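Treloar laundry room opens on second floor

Fri 10 February

The shared laundry room at Treloar, the residential block on Lestier Road, came into use this week after a refit of the former storage area on the second floor. The room serves 6 corridors and replaces the coin-operated machines in the basement, which were disconnected in June.
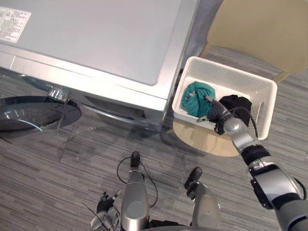
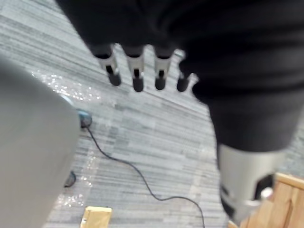

Laundry room at Treloar. First picture: front-loading machine with the door open, and a basket of clothes on the floor. Second picture: the grey patterned carpet tiles and, bottom right, a light wooden crate.

The work was carried out by Naludham, which also fitted the new supply and waste pipes. According to site manager Dumisani Zwane, the main task was levelling the floor under the carpet tiles. The old screed fell away towards the outer wall, and a machine standing on it would have moved during the spin cycle. Individual tiles can be lifted and replaced if one is soaked or stained.

The front-loading type was chosen after a comparison of water use. Residents are asked to leave the door open after each wash so that the drum and seal can dry, and to check that the door has room to swing before setting anything down in front of it.

Perforated plastic baskets may be used for carrying and sorting. Nuria Bermúdez, who manages the building, said solid-sided tubs had been ruled out for damp items left between loads. Dark and coloured garments should be washed separately for the first few cycles if they are new. Baskets must be emptied when the slot ends; clothes left behind are held at the front desk for 2 weeks.

Slots are booked through the Ima system with a room number and the last four digits of the key card. In the final year of the basement machines, 618 washes were recorded, of which 379 took place at weekends. Booking is intended to spread the load across the week. A slot not taken up within the first quarter of an hour is released to the next person on the list.

Seating will stay in the room for people waiting for a load to finish. Food is not permitted.

Faults should be reported to Hemi Harawira at the front desk, with the time and the code shown on the machine. Requests to change a regular booking go to Ebony Pirihi.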